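Quiénes somos

En Utport se viene a coser. Somos un taller de sutura con aulas pequeñas, mesas largas y muchísimo hilo negro, y nos encanta ver cómo alguien que en agosto no sabía cerrar un nudo acaba pidiendo otra almohadilla para seguir practicando.

El curso básico, Atum, dura 40 horas en grupos reducidos. Empezamos por el punto simple - entrada, salida, nudo, corte de cabos - y lo repetimos hasta que la mano lo hace sola. Después llega Grimura, con 3 módulos sobre tensión, distancia entre puntos y cierre de incisiones finas. ¡Es el favorito de la casa!

Trabajamos con almohadillas sintéticas, y cada alumno guarda las suyas para comparar los primeros puntos con los últimos. En la sala Fitzsimmons hay una estantería llena de ellas y siempre acabamos parados delante, mirando nudos.
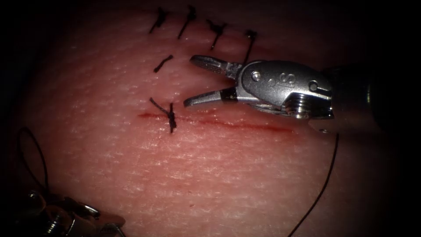 Puntos con hilo negro sobre una almohadilla de sutura.

La sala abre también los domingos para práctica libre. Trae ganas - el hilo lo ponemos nosotros.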